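3.2 Surface condition along the walked route

We came to the concrete path with a fairly simple wish, to learn how an ordinary paved way between walls grows old, and what a patient person on foot might notice about it before any instruments are brought in. The Pleltow route suited us very well. It is wide and easy to follow, and it changes its company as it goes, so that the same kind of paving can be looked at beside rough blockwork, beside brick, and beside plain concrete. We divided the route into 114 short sections and gave each one a page in the survey book, following the habit Gemma Russo began in her earlier work at Greltness.

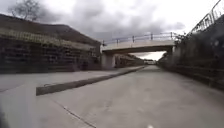 Figure 4. The path in the cutting, looking toward the footbridge.

In the cutting the paving is at its kindest. The surface is smooth, with faint darker patches and a scuff or two, and we wrote very little on those pages. A seam crosses the slab at an angle, and we recorded it as a seam and left it out of the crack totals, a rule we kept to for the whole survey (it saved us a good deal of arguing later!). The platform and its long kerb were noted separately and are taken up again in Section 4.

Matters become more interesting where the wall is brick and the fence runs along the top of it. The cracks there are long and irregular, and toward the right they branch like the veins of a leaf, some of them hairline and others wide enough to have lost small pieces along their edges. Bevan Ashby and Precious Salazar each drew this stretch on their own, and we were pleased at how closely the two drawings matched. 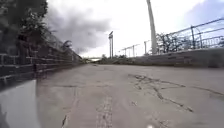 Espinoza Department of Civil Works, Paths and Pavements Group

Across the whole route we entered 436 separate cracks in the book, of which 206 were branching. We would ask the reader to hold those figures a little loosely, as a crack that forks and forks again can fairly be called one crack or several, and we settled on counting it once, from its widest point.

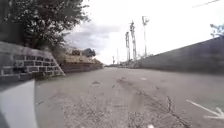 Loose material gave us more trouble than we had expected. Grit lies over a crack and softens its edges, and a fine one can be missed altogether by somebody walking at an easy pace. We did not sweep, as we wanted the survey to be one that any parish or town office could repeat with a notebook and a free morning. Where grit hid the end of a crack, we marked the last point we could see and put a small open circle beside it.

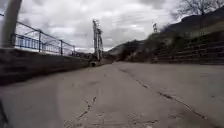 Clusters of short cracks, the kind that break the surface into little fragments, were given a letter code of their own and drawn at twice the usual size. Corrado Caputo has kindly redrawn all of these by hand for the appendix.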